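Redance 400 Precast Wall Panel

The Redance 400 is a load-bearing concrete wall panel for mid-rise and high-rise apartment buildings. Merkis makes it to order from the architect's panel schedule, with window openings, lifting points and electrical boxes cast in at the plant.

The panel is normally used for party walls and stair cores. Facade versions are available with a smooth, brushed or exposed aggregate finish. Color is mixed through the face layer, so small chips can be patched on site with the repair mortar supplied.

Panels are delivered upright on A-frame trailers in the order they will be installed. The crane has to be on site before the first trailer arrives — waiting time is charged by the hour after the first hour.
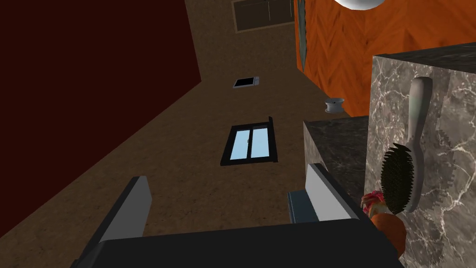 Joints are grouted from the floor above once the panel is plumb and braced. Leave the braces in place until the engineer of record releases them. Grout and sealant are sold separately.

Specifications
Thickness: 300 mm
Maximum length: 400 cm
Sound reduction: 62 dB
Lead time: 23 working days from approved drawings
Minimum order: one full floor

Redance 400 panels were used for all stair cores and party walls at Florncombe, a rental development by Qudah Homes. Site manager Radu Bratu asked for the lifting points to be moved closer to the panel ends, and that layout has been standard since October.

Longer panels can be quoted on request, but check the haul route first. Some need a permit and an escort vehicle.

For drawings, sample pieces and prices, contact Jean Moffat in the Merkis sales office. Please include the number of floors and the site address.

Page updated 2019-01-16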